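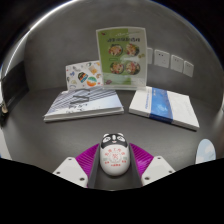
Shabani Tanui wants to know whether the price goes first or last, and I'm so glad the question came in before class, as it's the whole of week 7!

Menu Writing, handout for week 7: Prices and Order

Short answer: last, in the same type as the dish, with no row of dots leading to it. Dots pull the eye down the right side and your guest ends up reading a list of numbers. Try it on the Brallari sheet from last week. Cover the dish names with your hand and see how quickly you find the cheapest plate.

Now the fun part – order. People remember the top of a list and the bottom of it, and the middle goes soft. So if you love your lentil soup, don't bury it fourth out of eight. Put it first, or give it a little space of its own.

Length matters too. The old Szekeres menu ran to 81 dishes (I still have a copy, bring clean hands if you want to look through it). The rewrite has 50, and it reads like a different restaurant. Same kitchen, same stove!

A few words on naming. "Rice bowl" tells me the shape of my lunch. "Rice with charred corn and lime" makes me hungry. Two or three ingredients will do, and please leave "delicious" out, I'd like to decide that for myself.

Counter menus are their own animal. Someone is standing in line with a bag on one shoulder, so keep to a heading, a handful of choices and large type. Save the story of the farm for the website.

For next time: rewrite one section of the Trircombe lunch menu in 100 words or fewer, prices included. Read it out loud before you hand it in – you'll hear the clumsy bits right away. Edvin Kristiansen has the spare copies if yours went missing.

Reading: chapter 7, and the notes on type size at the back.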